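Small pot or big mug? Thinking of changing my ways

kettleside
Hello all, and sorry in advance, I do go on. I've been a big mug drinker my whole life. Bag in, water on, forget it on the windowsill, drink it lukewarm while I'm looking for my glasses. Then in March my sister gave me a tin of Latberg oolong from that nice shop in Ralholm, and it tasted like wet cardboard the way I made it, and she was so disappointed on my behalf that I went and got myself a little pot and two cups to do it properly.

Well! I am completely smitten. The same leaves gave me something almost like peaches the first time round, then more like toast, and I sat there a good long while just pouring and sipping and not looking at my phone. But it's a lot of fuss for a few mouthfuls, and my husband thinks I've lost my marbles. So I wanted to ask people who have been at this longer than me. Do you keep it up on ordinary mornings, or does the pot end up at the back of the cupboard with the fondue set?
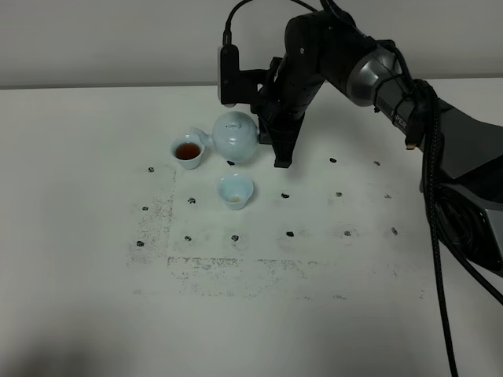 Nikau Te Moana
Welcome, and please don't let anybody rush you out of the smitten stage, it's lovely! I've used a small pot nearly every day for years and the fuss shrinks as you go. What I'd say is don't try to replace your morning mug with it. I did that at first and resented the poor pot by the end of the first week. Mornings are for waking up. My little pot comes out mid-afternoon, when the house is quiet and I'd otherwise be eating crackers over the sink.

What are you doing for time and leaf, if you don't mind my asking? Cardboard usually means too much water or leaves that have sat open too long.

dunlin_jo
I'm going to be the grump, sorry Nikau. I did the whole small pot business and gave it away. A decent oolong in a 300 ml mug with a basket strainer gets you nearly all the way there, and you can take it out to the garden. I think a lot of what people love about the little pots is sitting down, and you can sit down with a mug too. (I do own an embarrassing number of mugs, so I may not be a fair judge.)

kettleside
Oh, the sitting down is a very fair point, Jo. I've thought about that all day. Nikau, since you asked, my sister wrote it out on the back of an envelope and I've been following it faithfully:

1. Warm the pot and cups with hot water and tip it out.
2. Leaves in, enough to cover the bottom of the pot and a bit more. She says I'll learn by eye and I'm choosing to believe her.
3. Fill, lid on, slow breath in and out a few times, then pour the lot. No leaving any behind to stew.

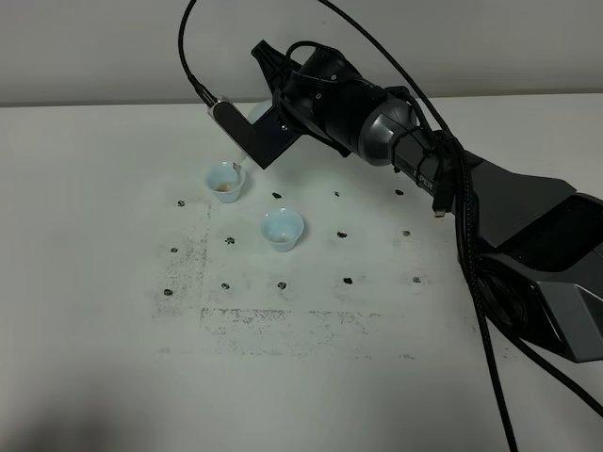 4. Share it out a little at a time, back and forth between the cups, so one person doesn't get all the strong stuff from the bottom.
5. Fill again, and give it a touch longer every round until it tastes of nothing much.

I was making a mess of number 4 to begin with. I filled one cup and then the other, and my husband's was like dishwater while mine could have stripped paint, which did not help my case with him one bit. Going back and forth sorted it, and he has now admitted (grudgingly, over the top of his newspaper) that the second round is "quite nice."

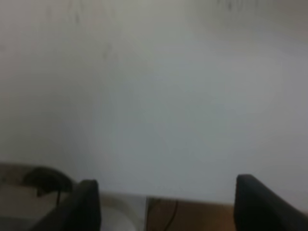 He did ask why I couldn't just stir it, and I didn't have an answer. If there's one I'd love to hear it, because I'll be asked again.

Nikau Te Moana
You could tip the whole pot into a small jug first and pour from that, same result, and stirring is no sin either. I like going back and forth because it's pretty. That's my entire argument.

Your sister's steps are good. The only thing I'd change is number 1, and only in summer, when I skip it and can't taste any difference.

pennycress
Skip warming the pot?? Nikau, I have agreed with you on this board for so long and now this. A cold pot takes the heat right out of that first round, and with rolled oolongs the leaves just sit there sulking in their little balls. Please don't listen, kettleside. Warm it every time, even in a heat wave.

dunlin_jo
See, this is what I mean. You don't get arguments like this with a mug.

Nikau Te Moana
Pennycress, come round one afternoon in the hot weather and I'll pour you 2 pots blind. Loser buys the next tin of Tuhiwai black.

pennycress
You're on. I'll bring shortbread either way.

kettleside
You've all been so kind. I've decided on mug in the morning and pot after lunch, and I will keep warming it for now because I'm scared of pennycress. Jo, I'm also going to try the basket strainer, the Prilla one is on sale near us and it would do nicely for work. One last question and then I'll leave you in peace. Does anyone have trouble with the cups marking inside? Mine are such a light color and I'm a lazy washer-up.
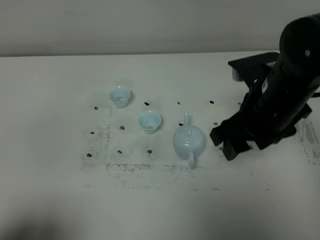
The pot and both cups

pennycress
Baking soda on a damp cloth, rub gently, rinse well. Takes no time. Don't go near the glaze with anything scratchy, I ruined a favorite cup of my mother's that way and I still feel bad when I see it.

dunlin_jo
Or leave them be! My oldest mug is brown as a boot inside and the tea has never complained.

Nikau Te Moana
I'm with pennycress for the cups, but just plain hot water for the pot, and leave the lid off while it dries. Do come back and tell us how you get on once that tin is finished, there's a roasted one I'd love to talk you into.

Contact us | Copyright the board and its members | Back to top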